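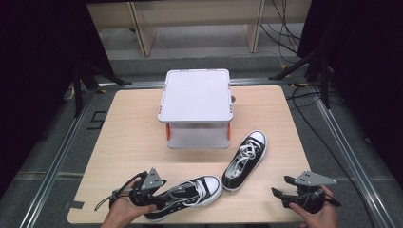
About Vinia

Vinia is a web search consultancy in Ullstead. We look at why people can't find your site, and we tell you whether it's worth paying anyone to fix it. Quite often it isn't.

We don't promise first place on any search engine. We have read plenty of proposals that do, and the small print usually turns out to mean first place for the client's own name.

What we do

Most of our work is checking. Last May we went through 3,705 pages for Vurketti, a parts supplier, and found 572 that repeated the same paragraph with a different town dropped in. An earlier agency had charged for each one. We advised deleting the lot - they kept 505 fewer than they had planned to, and we still think the rest should go.

We also read link reports, rewrite page titles and argue with plug-ins. Choi, our in-house crawler, does the dull part overnight. It is slow and it gets confused by calendars, so a person reads everything it flags.

What we don't do

We don't buy links, sell "authority scores" or write blog posts that no customer asked for. If someone offers you a secret method, ask them to put it in the contract.

Working with us

We take on 2 new clients a month. The first call is free and there is no slide show. The office is closed on Sunday, and so is the inbox.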